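Pelitz Household Words – README
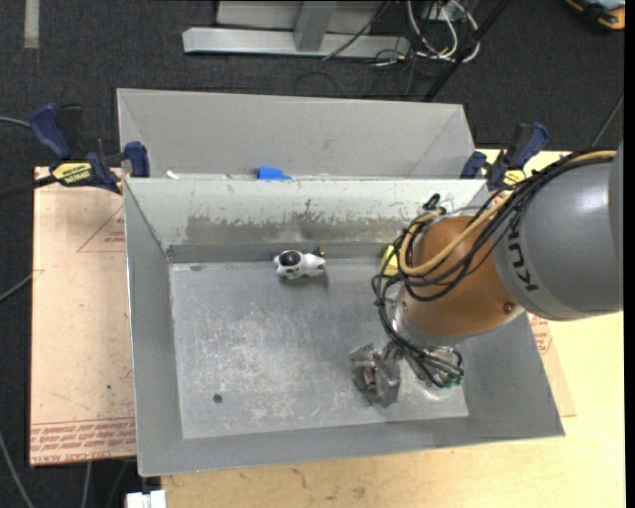 Pelitz, February

Pelitz Household Words is a small list of everyday words, collected from spoken interviews in Amharic and translated to English. It has 2791 entries. Each entry gives the word, one short meaning and one sentence in which a speaker used it.

The interviews were made by Kalkidan Tefera and Tiruwork Gidey. Asnakech Tamiru checked the translations, and I prepared the files.

Files
words.csv – the full list
sentences.csv – the sentences, joined by the column word_id
notes.txt – remarks on spelling
changes.txt – what is different from the last version

Please open the files as UTF-8. Some spreadsheet programs choose another encoding and the Ethiopic letters are then broken.

Known problems
In 200 entries the meaning is still missing. Words for cooking are many, words for farming are few. Spelling follows the speaker's own habit, so the same word can appear twice.

Use
Free for teaching and study. For printing, please write first to Liya Gudeta. Corrections are read on Wednesday.

Vlastimil Krajčí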